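Bathroom set, second pass

Most of November went on the simulated bathroom, so this post is mainly a record of what I changed and what the numbers did. The setup is the same as for the kitchen: a policy trained on generated demonstrations, with the room kept fixed and the camera poses, wall materials and start positions drawn afresh for each batch.

The first batch had 1,000 episodes. After filtering, 765 were left. The filter drops anything with a joint limit violation, a collision above the force threshold, or a camera that ends up inside a wall. The last case was mostly my own fault. I had set the pose range in room coordinates and the generator reads it in base coordinates, so part of the range lay outside the room.

Plamov, the scene tool I use, picks wall textures from one pool for every room type. I have left that alone. A policy that needs clean white tiles before it can find a sink is no use to me, and the odd materials cost nothing to render. Shadows are kept soft and the resolution low, which brings a batch down to 36 minutes on the machine at home.

Each episode stores two views, the joint states, the gripper command and a line of task text. I also keep the stretches with no arm in view. Trimming them made the policy worse at the start of an episode, when it has to decide where to go from the room alone.

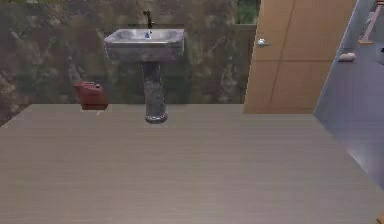 Red jerry can and pedestal sink, the same bathroom in both renders.
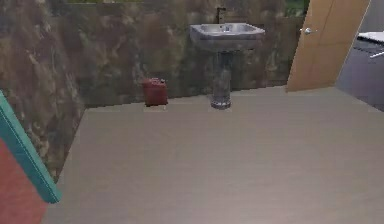 Dušan Vondráček wrote on Tuesday that he would throw out half of the filtered set before adding anything to it. In his experience with the Zirnlow scenes, near-duplicate trajectories do more harm than a small set does, and he asked whether I had measured the spread of the start positions or only set it in the config file.

I had only set it. Having now plotted it, 35 of the kept episodes share a start position to within a centimetre – a seed reused when the generator restarted. Those are out. I have not gone as far as half, but I will train on a random half as a comparison and see whether the success rate moves.

Next on the list is the task text. At present every episode in a batch gets the same sentence, and the model may well be ignoring it. I will write several wordings per task and redo the second batch with those.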